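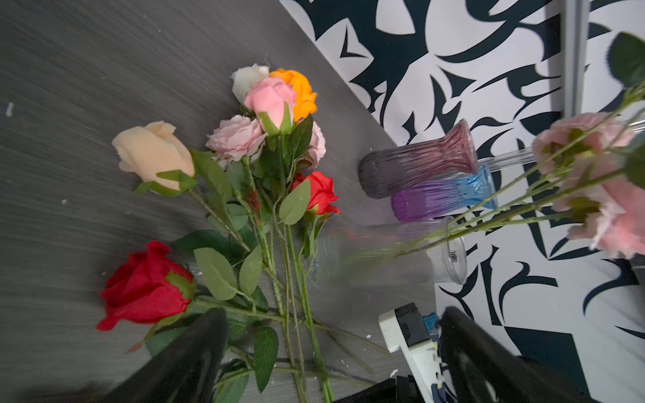 My roses and the two colored glass vases, laid out on the table

Eight fake roses, two colored vases, and I can't make it look good. Help!

Posted by Kallo_Corner in Home & Craft, March 29, 2022

Hi all! I'm brand new to arranging and I am having so much fun, but I'm stuck and would love some ideas.

I have a bundle of artificial roses in mixed colors. There's a white one, an orange one with really deep petals, a few pinks, a peach one, a small red and a big red. I love every one of them individually (the ruffled pale pink is my favorite, it looks so soft!) but when I drop them all in a vase together they look like they had an argument.

The vases are ribbed glass. One goes from smoky gray at the bottom up to a mauve-pink at the mouth, with a scalloped edge, and the other goes from purple up to light blue. I got them both in February from a secondhand place on Nukthorpe Road and I want to use both if I can. They're going on a shelf in the hallway where people walk past, so they'll mostly be seen from the front and a little from the left.

Things I'd like to know:

Do I put all eight in one vase or split them? If I split them, which colors go where? The stems are long and the flowers end up way above the rim. Do people cut fake stems or bend them? And is there a trick to stop them all sliding to one side?

I tried florist foam but you can see it through the glass and it looked awful. Thanks so much in advance!

Naima Shawky
Member, 337 posts

Oh, I love this! Those vases are gorgeous and I think they're going to do half the work for you.

Split them, definitely. I'd go by warm and soft. Put the white, the pinks and the peach in the gray and mauve one, because that pink mouth is going to pick up the pinks so nicely. Then the orange and the two reds go in the purple and blue one. It sounds like a lot of color but warm flowers over a light blue rim look fantastic, I did something close to that for my sister's kitchen and she still hasn't changed it. If the second vase looks skimpy with three, move the peach over.

On the stems: most fake roses have wire inside, so bend first and cut later. Put the vase right at the edge of the table, hold a stem in front of it with the flower where you want it to sit, and see how much is hanging down past the bottom. My starting point is flowers standing as high above the rim as the vase is tall, then I go lower if it looks leggy. If the extra is only a couple of inches, fold the end of the wire back up on itself. If it's more than that, cut, but use wire cutters. I ruined a good pair of kitchen scissors on a stem like that and I'm still annoyed.

Cut them to slightly different lengths too! The big red should sit lowest, right down near the rim, with the small red up higher and leaning out a little. Same idea in the other vase, with the most open bloom low and the bud up top. Buds look right when they're the tall ones.

For the sliding, skip the foam and make a tape grid. Clear tape, thin strips, two across the mouth one way and two the other way, and the stems go through the holes. With a scalloped edge you have to press the tape down just inside the dips - it's fiddly, but the leaves cover it. Pull a few leaves down over the rim at the end and you won't see a thing.

Also, open up the leaves. They get squashed flat in storage. Spread each cluster with your fingers and curve the leaves down a bit at the tips. It takes five minutes and makes such a difference!

Please post a picture when they're on the shelf, I really want to see.

Haslinger
Member, 248 posts

glass pebbles in the bottom. clear ones. done

don't cut anything till you've tried them on the actual shelf, mine looked great on the table and then were too tall for the shelf above

sturley_521
New member

I'd keep all eight together, personally. Mixed colors look cheerful and a hallway can take it. Use the vase with the wider opening and put the white rose in the middle so the reds and the orange aren't touching each other. Then the other vase can just stand next to it empty, colored glass is pretty by itself especially if you get any sun through there.

Agree with the post above about the pebbles but put them in gently, one handful at a time with the vase tilted. Don't pour.

For dust I use a hair dryer on cool. A soft makeup brush is good for in between the petals.

Kallo_Corner
Original poster

You are all wonderful, thank you! I'm going to try the split first with the peach in with the reds, and I've ordered clear pebbles. Naima, I would have gone straight in with the kitchen scissors, so you saved me there. I measured the hallway shelf and there's less room above it than I thought, so some stems are getting folded for sure. Will post the result once the pebbles come!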